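The sugar pledge, one year on

Last September the Rillisside Residents' Newsletter printed, at some length, the news that our office canteens and corner shops would be "nudging" us all off fizzy drinks. Plollum, the firm that runs the scheme, promised smaller bottles at eye level, water by the till and a points card. I said then that I would look again once the posters had faded. They have faded.
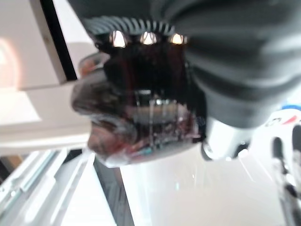

Photo: Barış Tekin

Plollum's own leaflet says that 300 people signed up and that sales of sugary drinks "fell markedly" in the first 11 weeks. Fell from what? The scheme began at the tail end of a hot summer. I would expect anyone selling cold drinks to do worse as the evenings draw in, with or without a points card. I asked for the figures for the same weeks the year before and was sent the leaflet again.

Then there is the matter of where people shop. Petkov's on the corner joined in and the big shop at Brukach did not. If I buy my cola on the way home from work instead of round the corner, Plollum's chart goes down and my teeth are none the better for it.

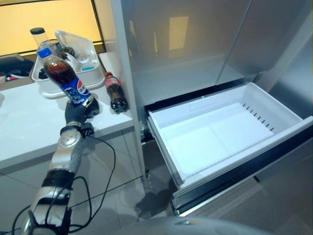

Valbona Tomić, who kept her card for 18 weeks, told me she had earned enough points for a free bottle of water. She drank as much pop as ever, but bought it in bigger bottles because they cost less per glass. I doubt she is the only one.

None of this means the idea is a bad one. Cutting down on sugar is sensible and most of us could stand to do it. But the scheme is now asking for another 3 years of money from the ward fund, and I would like to see something better than a leaflet first. A plain table of sales, shop by shop, would do. So would a few questions put to people who dropped out.
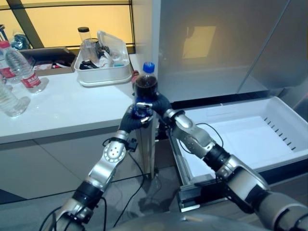 Cola with a blue screw cap, by an open fridge.

The request goes to the ward meeting in the new year. Questions can be sent in beforehand, and I have already sent mine.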